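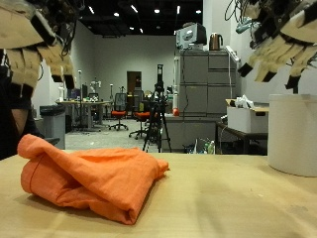 From: Marichka Koval
To: household-list
Subject: Re: folding orange cloths, and the plant

Severyn Marchuk wrote:
> I tried the 2-fold method from the March handout and the
> cloth still ends up in a lump. Does the surface matter?
> Also, can the plant stay on the table?

Severyn,

Bare wood is fine. A cloth left bunched up, like the orange one on our table, needs its corners found before you fold anything. Start from the hem, pull the twisted end out straight, and smooth from the middle.

The plant can stay if the white planter is kept to one side. The leaves spread wide, so leave yourself room. 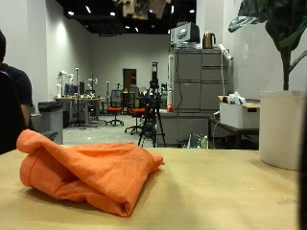
Drape or fold

For cloths you'll use again the same day, draping is enough. Stepan Hnatiuk drapes all of his and I see no harm in it. Fold the ones going on the shelf.

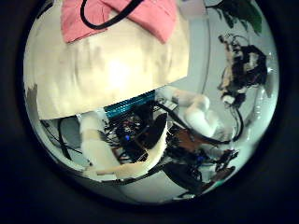 Pink cloth draped in two lobes, leaves at upper right.

Marichka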